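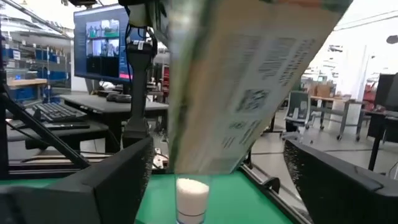
Breakfast Shift

I used to make breakfast for a living in the ordinary way, at a café on Stojanovska Street, eggs and everything, so when Kiditz put up an ad for "demonstrators with kitchen experience" I thought, well, that's me! I pictured an apron. What I got was a pair of handles, a stool that wouldn't go down far enough and a target of 2000 breakfasts by the end of August.

You hold the handles, and wherever your hands go the arms go. Close your fingers and the gripper closes. You pour, you tip, you put things down, and every bit of it gets saved so that one day the arms can have a crack at it without you. My trainer did the first pour in front of me, carton up and over the glass, and it looked like nothing at all. Then I had a go and my hands forgot they'd ever belonged to a person.

It's the weight, you see. There isn't any. A carton in your own hand tells you when it's about to let go, you feel everything slide down to the spout, but through the handles it's like pouring with oven mitts on in a dream. I watched the lip of that glass until my eyes watered. I put a good deal of the white stuff across the green tabletop and said a word, and then remembered the room was recorded too.

"Sweep up and go again," said my trainer, who was eating a sandwich.

So I went again. I went again all that arvo and most of the next one, and I drove home to Rulov with my wrists humming and made toast for tea, very slowly, noticing every single thing my thumbs did.

Number 355

The rule I couldn't get on with was the one about wobbling. I'd assumed they wanted it perfect. I'm a neat worker (ask anyone who's shared a bench with me) and whenever I bumped a bowl or came in crooked I'd hit the pedal and bin the whole run. By the third week I'd binned more than I'd kept, and my trainer pulled a stool over and said to stop it, please, leave the wobbles in.

"If you only ever show it the good ones, it won't know what to do when it's in trouble."

I thought about that for longer than I let on. My mum taught me to cook, and she was the other sort. You cracked an egg badly and the bowl was taken off you and you watched her do it. I was thirty before I made a sauce in front of another human being without sweating through my shirt.

Anyway, 355. The job was cereal, with both arms going, left hand to the green bowl and right hand up by the little tan dish at the top of the mat. The orange stuff was already in the white bowl, right up near the brim. I came down on the green bowl too steep, and I could see I was going to catch the rim. My foot was over the pedal. I left it there, took a breath, backed the fingers up a touch and came in again from the side. It felt like parking in front of your father-in-law. Then it was done and saved, wobble and all, and I went outside and stood in the car park for a bit.

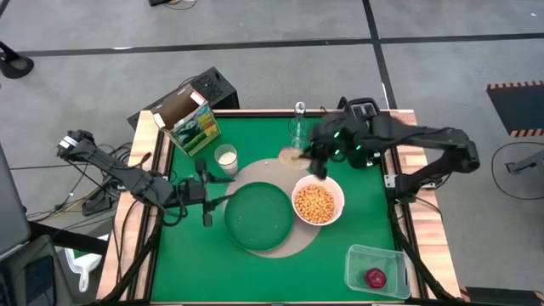

What It Did on Its Own

They ran it at 440. I wasn't rostered on but I came in regardless, with a bag of buns from the Lustima bakery so I'd have an excuse. The handles were hanging on their hook. It's a strange thing to see the arms move with the handles hanging up, like hearing your own voice on someone's answering machine.

It was slow, slower than me even on my first day. It dithered over the glass. Then it went for the bowl and came in too steep - my steep, I knew it straight off, with the elbow stuck out the way mine's been since I was a kid carrying trays - and I grabbed hold of the bench because there was nothing else for me to grab.

It stopped above the rim. It backed up a touch. It came in again from the side.

"Huh," said my trainer, and wrote something down, and took a bun.

I didn't say much, which isn't like me. I rang Mum from the car later and told her I'd taught something to make breakfast, and she asked whether it could do eggs. I said not yet. She said eggs were hard, and then she went quiet for a second, and asked me how you'd even start showing it.

I said I'd come round and we could try it with hers.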